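Ticket 2617
Opened by: Ingvild Sæther, Graltthorpe office
Assigned to: Hongjun Bai
Category: Network / wireless
Status: Closed
Opened: Nov 22, 2021

Problem
Wifi on the first floor at Graltthorpe drops out for a minute or two and then comes back. Started some time in October. Wired machines are fine. Ground floor is fine. Phones and laptops are both affected, mostly at the Endside end of the building.

Update, H. Bai
Looked at the access point logs remotely. The unit in the corridor is restarting. 34 restarts since the log was last cleared, no pattern to the times. Firmware is the same as on the ground floor unit, so I have left that alone for now. Ingvild, can you tell me whether the light on the unit goes off completely or changes colour?

Reply, I. Sæther
Goes off completely. Then orange, then green. Jarkonska had their people in the ceiling for the lighting work in October if that matters.

Update, H. Bai
It might. The unit takes its power over the network cable, so a bad cable would do this. Ran the cable test from the switch: pair 3 shows a fault at 50 metres. The run should be shorter than that, so either the drawing is wrong or somebody has extended it. Moved it to another switch port to rule the port out. Restarted twice more in the next hour.

Update, H. Bai
On site. Found a joint in the ceiling void above the corridor, two cables joined with a cheap coupler. Moving the coupler by hand drops the unit every time. Pulled a new run from the cabinet with no joint and tested it, all pairs pass. Used the white table upstairs while I was there.

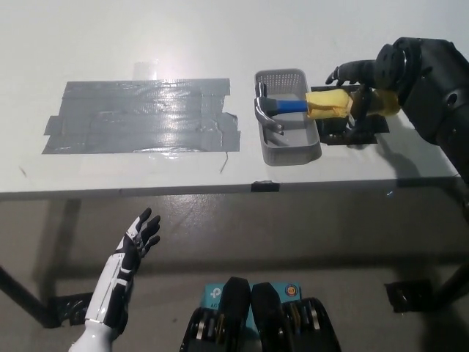 Table top, first floor: duct tape patch and grey basket.

Update, H. Bai
Unit has stayed up for 200 hours, no restarts logged. Old cable is disconnected at both ends and labelled. Simões will take it out when they next have the ceiling tiles down.

Reply, I. Sæther
No complaints up here. Fine to close.

Resolution: cable run replaced. Drawing for the first floor still to be corrected, see separate ticket.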